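Inicio > Ciencia para peques > Robots > El kit Nallo
Última actualización: 2020-11-17

Nallo, dos brazos que trabajan juntos

¿Has intentado alguna vez doblar una servilleta con una sola mano? ¡Es un lío! La tela se arruga, se escapa, gira hacia donde no quieres. Con dos manos todo cambia, y por eso el kit Nallo trae dos brazos robóticos y no uno.

En los tres casos hay una pieza azulada entre las dos pinzas:

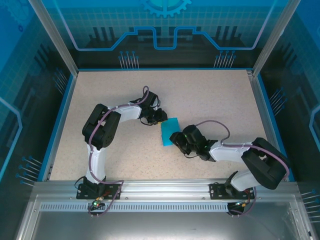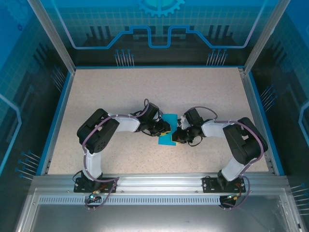
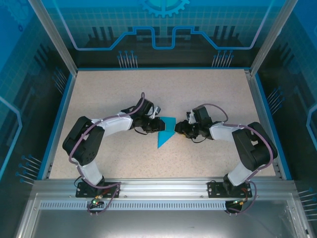 ¿Qué partes tiene cada brazo?

Un brazo robótico se parece un poco al tuyo. Tiene una base, que va sujeta a un raíl de aluminio para que no baile. Luego vienen los tramos blancos, que hacen de huesos, y las articulaciones negras, que hacen de hombro, codo y muñeca. Al final está la pinza - ¡su mano!

¿Y ese cable morado que va dando curvas por cada brazo? Va suelto en algunos puntos a propósito: si estuviera muy tirante, el brazo no podría estirarse. Prueba a atarte una cuerda corta de la muñeca al hombro (sin apretar) y verás qué difícil es alcanzar un vaso.

¿Por qué es tan complicada la tela?

Un bloque de madera siempre tiene la misma forma. La tela, en cambio, se arruga, se dobla y a veces se convierte en un triángulo. Para un robot eso es como jugar con una pieza de puzle que cambia todo el rato. Además, los dos brazos tienen que ponerse de acuerdo para no chocar.

¿Qué viene en la caja?

El kit lo prepara Kistari y se monta con ayuda de una persona mayor. Trae 2 brazos, el raíl, los cables y un cuaderno con 80 retos, desde los muy fáciles hasta algunos que hacen sudar. Son 347 piezas en total, contando los tornillos, así que conviene montarlo sobre una bandeja. Cuesta 279 euros, y por eso muchas clases lo comparten.

También hay un programa, Eskola, para mover los brazos con bloques de colores en la pantalla. ¡Nuestro favorito es el bloque «espera a tu compañero»! Hace que un brazo se quede quieto hasta que el otro termine.

Un reto para casa

Busca a alguien y coged un pañuelo entre los dos, usando cada uno solo una mano. Intentad doblarlo por la mitad sin hablar. Después repetidlo dándoos instrucciones: «baja», «suelta», «ahora tú». Apunta qué palabras habéis usado, porque con ellas ya puedes empezar tu primer programa.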